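工单 2402：晚间断线，重拨后长时间连不上
状态：观察中（客户端显示为“已解决”，见文末）
最后更新：2021年7月11日
阅读时间：九分钟

一、用户报障

用户使用 Wudbridge 的 400 兆家庭宽带，光猫是 Pondum，路由器是 Grandum，路由器负责拨号。故障表现为晚上掉线，光猫各灯正常，路由器外网灯变红，过一阵自己恢复。白天极少出现。用户此前打过两次热线，一次被告知“重启即可”，一次被告知“附近无线信号拥挤，建议更换信道”。

无线信号拥挤这个说法我不太信。无线再挤，也不至于让路由器的外网灯变红，那盏灯看的是有线一侧的拨号状态。用户说换过信道，换完当晚照掉。一线把“已指导更换信道”写进了处理结果，然后关了单。这是本单第一次被关闭。

二、第一轮排查

重新打开以后，先让用户做了以下几件事：

- 用网线直连路由器，不走无线，看掉不掉。结果：照掉。
- 把路由器系统日志导出来，级别调到“详细”。
- 记下掉线时光猫上各个灯的颜色。结果：没有变化，光信号灯一直是绿的。
- 不要重启任何东西。用户对这一条意见最大，可以理解，但重启会清掉日志。

日志里拨号会话中断共 116 次，绝大多数落在晚饭以后到半夜之间。中断之后路由器立即重拨，局端不应答，一直试到某一次突然成功。我抽看了几段，从中断到重新拨通，间隔都是 492 秒，一秒不差。

如此整齐的间隔，不像线路质量问题。线路不好的话时间应该有长有短。更像是某个地方有一个定时器，旧会话没有被清掉，新会话进不来，等定时器到了才放行。我把这一点写给了 Wudbridge 的网络侧，对方回复：“经核查，局端设备运行正常。”

附带说一句，“运行正常”这四个字在我这里不算证据。定时器按设定值工作，当然也叫运行正常。我问的是设定值是多少，对方没有答。

三、换机

网络侧不接，流程就只剩换硬件。我在备注里写了不同意见：两段故障，一段是会话为什么断，一段是断了为什么连不回去。后一段和路由器硬件看不出关系，前一段也许有关系，但没有查过就换，换完好了也不知道为什么好，换完不好又多耽误几天。意见被记录，换机照走。

新路由器寄到，用户晚上在卧室拆的箱，旧机按要求留着没有寄回。我请用户先核对新机底部的硬件版本，和旧机相同，固件也相同。到这一步我对换机已经不抱什么期待。
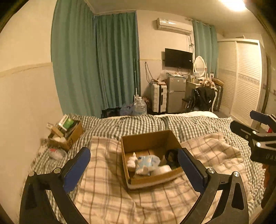

贺砚秋
二线技术支持 · 家庭接入组

换机后的第一晚没有掉线。用户很高兴，一线也很高兴，客服系统自动发出了满意度问卷，工单随之第二次被关闭。

第二晚掉线，间隔仍然是 492 秒。

我请用户回忆第一晚和第二晚有什么不同。用户说第一晚只开了手机，电视和电脑都还没有重新接好，第二晚才全部接回去。这个信息比前面所有“已核查”加起来都有用。当然也不能据此就说是电视的问题，用户在论坛上看到有人说某类电视会“拖垮网络”，想把电视退掉，我劝住了。那个帖子我看过，通篇没有一行日志。

四、第二轮排查

把可能性列出来，一次只改一处，每处至少观察两晚。用户嫌慢。以前见过太多单子，一个下午改了五个选项，故障消失，谁也说不清是哪一个起的作用，过一个月换个固件又回来了。

1. 拔掉电视的网线，其余不动。
两晚，照掉。电视洗清嫌疑，至少在这个环境里洗清了。

2. 换掉光猫到路由器之间的网线。
原来那根是随光猫附送的，很短，在柜子后面折了一个死弯。我本来对它怀疑最大。换了一根，两晚，照掉。怀疑错了，照记。

3. 关闭路由器外网口的“节能以太网”。
Grandum 的后台把它放在“系统工具”下面，和指示灯定时放在一起，默认打开。这个功能在端口流量低的时候让端口进入低功耗状态，有流量再唤醒。两端设备的实现如果合不来，唤醒时链路可能会闪断一下，时间短到灯都看不出来，但足以把拨号会话打断。
关闭后连续四晚没有掉线。

4. 重新打开节能以太网，做反向验证。
用户不愿意，说好不容易好了为什么要弄坏。我解释之后同意试一晚。当晚掉线两次，间隔还是老数字。随即关闭，又恢复稳定。

第四步是本单唯一让我觉得比较踏实的地方。只做第三步的话，四晚不掉也可能是碰巧，或者恰好局端那几天动过什么。

五、疑点，请后来的人不要跳过

为什么集中在晚上？低功耗按理应当在流量少的时候才进入，晚上恰恰是用得多的时候。我目前的猜测是晚间流量一阵有一阵无，电视缓冲一段停一段，端口反复睡下又被叫醒，次数多了，出错的机会也就多。可是第一项里拔了电视照样掉，说明至少不单是电视。电脑上的视频软件也有同样的习惯，没有单独试过。这只是猜测，没有抓包支持，不要写进知识库当结论。

换机第一晚为什么没掉？用手机走无线，外网口一样有流量。可能是流量太小，端口睡下以后很少醒；也可能就是运气。无从判断。

哪一端的问题？Grandum 的支持说 Pondum 光猫唤醒太慢，Pondum 的支持说他们的光猫“符合标准”，请联系路由器厂家。两边都没有要过日志。第三方实验室 Vukčević 有同型号的两台设备，我提交了测试申请，对方说最早排到9月。在那之前谁说是对方的错，我都先打个问号。

局端那个定时器。关掉节能以太网以后会话不再中断，后半段的故障自然也就碰不到了，可它还在。哪天停电、光猫重启，或者任何别的原因让会话异常断开，用户仍然要等上八分多钟。对一个每天在家开会的人来说，这不是小事。这部分我另开了一张单子给网络侧，并附上日志原文。截至本次更新，收到的答复与上次一字不差。

六、给一线的处理办法（临时）

遇到同样组合，即 Pondum 光猫加 Grandum 路由器，路由器拨号，且日志里能看到会话中断后长时间重拨失败：

- 先要日志，看间隔。间隔有长有短的，不适用本办法，按普通线路故障走。
- 进路由器后台，系统工具，端口设置，关闭外网口的节能以太网，保存。页面会提示“可能增加能耗”，确认即可。
- 保存后外网口会重新协商，断一次属于正常，提前告诉用户。
- 观察至少四晚再关单。
- 升级固件后回去看一眼，这个选项有没有被改回默认。旧机上试过一次升级，选项被悄悄打开了，更新说明里只写着“优化系统稳定性”。

不要再让用户换信道，除非用户抱怨的确实是无线。也不要主动建议换机。

七、与用户的沟通记录（节选）

用户问：所以到底是谁的问题？
答复：目前能确认的是关闭这一项之后故障消失，打开之后故障重现。责任在哪一端还不能确认。

用户问：能不能退还掉线期间的月费？
答复：已转 Wudbridge 计费部门。对方要求提供“局端确认的故障时间”，而局端不认为有故障，所以卡在这里。我把 116 次中断的起止时间整理成表格附在申请后面，能不能通过不敢保证。

用户问：速度会不会变慢？
答复：不会。关闭前后各用网线测过一次，都接近签约速率。测速网站的结果我一向只看个大概，但至少没有看出差别。

用户问：旧路由器还要不要寄回？
答复：先不要。实验室那边如果需要，会用到这一台。仓库的催还短信是系统自动发的，可以不理，我已在后台加了备注。（后来得知备注不影响短信发送，用户又收到一条，已致歉。）

八、当前状态

客户端显示“已解决”，这是系统在用户第二次填写问卷时自动改的，我没有权限改回，只能在内部状态里标“观察中”。交接的同事请以内部状态为准。

待办：
- 等 Vukčević 的测试排期，排到后寄出旧机和那根折过的网线
- 催网络侧答复定时器的设定值
- 催计费部门
- 下一次固件发布后，联系用户核对选项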